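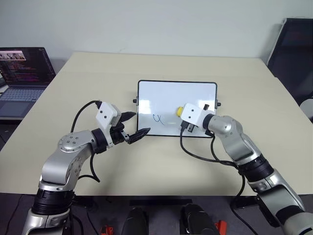 Foreign Affairs Reading Group, minutes, 2021-09-22

I took notes again, so blame me for the spelling. We had 17 people, plus two who dropped off the call early.

July minutes passed with one fix (I'd written "treaty" where I meant "draft treaty", sorry!).

Main topic was river water and who gets to dam it upstream. We spent 50 minutes on whether a downstream country has any real leverage without a signed deal. I said no, most of the room said sort of, and we went round on that until the coffee ran out.

The Mostard paper is 172 pages, so we agreed to read only the chapter on shared basins. The vote on moving to the Lullix room was put off.

Money: we have 22 dollars left after printing. Dues stay the same.

Next time: Arctic shipping lanes. I'm bringing the maps.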